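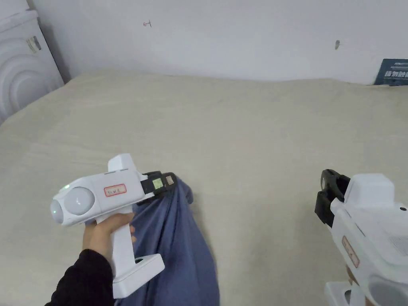 A hand-held gripper with its jaws closed on a blue-gray cloth.

Week 5 handout: Reading an outage timeline
Posted in October by Jussara Lins

Hi all, these are my notes from Wednesday's class, tidied up a little because I talk too fast and the whiteboard got wiped before half of you had copied it down. Bring them to the lab!

We spent most of the hour on DNS outages, the kind where the servers are fine but no one can find them. I used the Porninus case again (last year's group will remember it, sorry). Porninus is a small regional hosting company, and one bad change to its name server settings took 462 customer sites off the map.

First, the vocabulary, which trips people up every year. A record is one line that ties a name to an address. A resolver is the machine that looks up records for you, usually run by your internet provider. The TTL, or time to live, is how many seconds a resolver may keep an answer before it has to ask again. If you remember one thing for the quiz, make it TTL.

Now the timeline. At 6:10 a.m. an engineer pushed a new zone file with a missing dot at the end of a host name. One dot! Without it, the software tacks the domain on a second time, so the name servers were suddenly pointing at names that didn't exist. Nothing happened for a while. Resolvers were still handing out the old answers they had saved, and the monitoring (which used one of those same resolvers) stayed green.

The first support ticket came in 22 minutes later. By the time the on-call person was at a keyboard there were 82 tickets, and they didn't match each other at all. Some customers saw everything working, some saw nothing, and one could reach the site on a phone but not on a laptop in the same room. We talked about why: different resolvers, different saved answers, different expiry times. When reports of an outage look random like that, I'd check DNS early.

The bad file was rolled back fairly quickly, but the full outage is logged at 325 minutes. Most of that is the tail. Resolvers also save the "no such name" answer (negative caching, it's in chapter four), and you can't reach into other people's machines and clear it. You wait.

For the lab, pick either the Grelel or the Vetgate incident report from the course folder and draw the timeline yourself. Mark when the fault began, when someone first noticed, when it was fixed at the source and when users stopped feeling it. Those are four separate times and the reports tend to blur at least two of them. The Grelel one is shorter but messier. Work in pairs if you like, and use dig, not a browser, for the exercises on page two.

Reading for next week is the Hughes chapter on routing. Skip the section on route reflectors, we'll do that together.

Comments (4)

Rhun Cadwaladr: Does the missing dot thing still happen with a web control panel, or only if you edit the file by hand?

Jussara Lins: Mostly by hand, Rhun. A lot of panels add it for you, but some don't, so check what yours does.

Angharad Trevor: The Vetgate report gives two different start times, one in the summary and one in the log. Which do we use?

Oluf Mogensen: @Angharad I went with the log and put a note next to it.

Contact: Jussara Lins, office hours by email | © Networks course notes | Back to top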